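Kekden Two-Compartment Utensil Caddy, Pale Pink
Reading time: 2 minutes

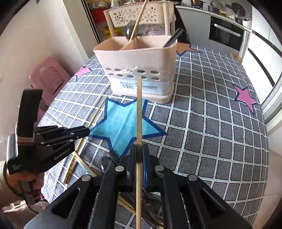

One buyer of the earlier Kekden caddy wrote that long sticks made it tip whenever they all ended up on the same side, and asked whether the divider could be moved. The divider is fixed. Put the heavier utensils in one compartment and the long, light pieces in the other, and the load stays even.

Description
Open-top plastic caddy for table or counter use. Two compartments hold spoons, forks, serving utensils and thin wooden sticks upright. Round holes along the lower side let water drain and air move through after washing. Each unit ships with a barcode label on the front — peel it off before the first wash.

Specifications
Compartments: 2
Material: plastic
Color: pale pink
Case quantity: 20
Item line: Nilletura tableware

Use and care
Stand the caddy on a flat surface. On a tablecloth, smooth out folds under the base first. Utensils put away damp will drip through the holes, so use a tray or a dish towel until they are dry. Hand wash with mild soap. Do not use near an open burner.

Ordering
Sold by the case through Perkisia. Orders of 5 cases or more ship on one pallet. Wooden sticks and metal spoons are not included. Sticks are listed separately in packs of 75.

Contact Perkisia Sales | © 2018 Perkisia | Back to top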